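Table felt

Table felt, also called table padding or, in older household books, the silence cloth, is a layer of thick, soft fabric laid over a table to protect it and to quiet whatever is set down on it.

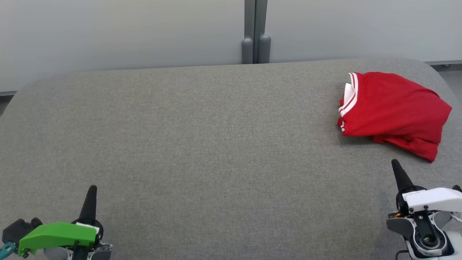

Uses

People have been putting cloth on tables for nearly as long as there have been tables worth looking after, and the reasons have stayed much the same over the years. A good thick cloth keeps a hot dish from marking the finish, takes the clatter out of plates and silverware, and gives the tablecloth above it a fuller, heavier look. It also keeps that tablecloth from sliding about when a child (or a grown guest, for that matter) tugs on a corner.

Away from the dining room, padded and cloth-covered tables turn up wherever small or easily scratched things are handled. Quilters like a surface that grips the fabric a little, so that the pieces stay where they are put. Watch and jewelry repairers like one that will not let a dropped screw bounce off across the floor. Card players are fond of it too, and anyone who has tried to pick up a playing card from bare polished wood will understand why.

Materials

The traditional choice is wool felt, made by working damp wool fibers together with heat and pressure until they lock into a single dense sheet. It has no weave, so it can be cut to any shape without fraying at the edges. Wool baize, which is often confused with felt, is in fact a woven cloth that has been brushed on one side until it looks and feels much like it. Cotton flannel is lighter and cheaper, and it was for a long time the everyday choice in homes where wool was saved for blankets. Many modern pads have a flannel face and a vinyl back, and polyester upholstery cloths are now common on tables that are covered permanently.

The Brestmont mill

One of the better remembered makers was the felt mill at Brestmont, which at its busiest employed 297 people and sold its table felt under the name Brusto. The cloth came in long rolls, and shopkeepers cut it to length at the counter while the customer waited. Brusto was sold in 2 weights, the heavier one meant for dining tables and the lighter one for sideboards and dresser tops. The local historian Stelios Mitsotakis-Vlachou gathered 452 sample cards from the mill and from the families of former workers, and his notes on them remain the fullest account of the colors and finishes it offered. The cards went on public display in the old dye house on 6 Apr 2019.

Care

Felt and flannel covers need very little looking after, though they do gather lint and crumbs in a way that smooth surfaces never will. A soft brush, always worked in the same direction, is enough for most weeks of the year. Spills should be blotted with a dry cloth and never rubbed. Wool felt should not go into a washing machine, where it will shrink and stiffen, but cotton flannel can usually be washed in cool water and laid flat to dry. Many households air their table pads outdoors once a year, traditionally in May, and store the spare ones rolled up so that no creases set in.

See also

Baize
Oilcloth
Place mat
Tablecloth
Upholstery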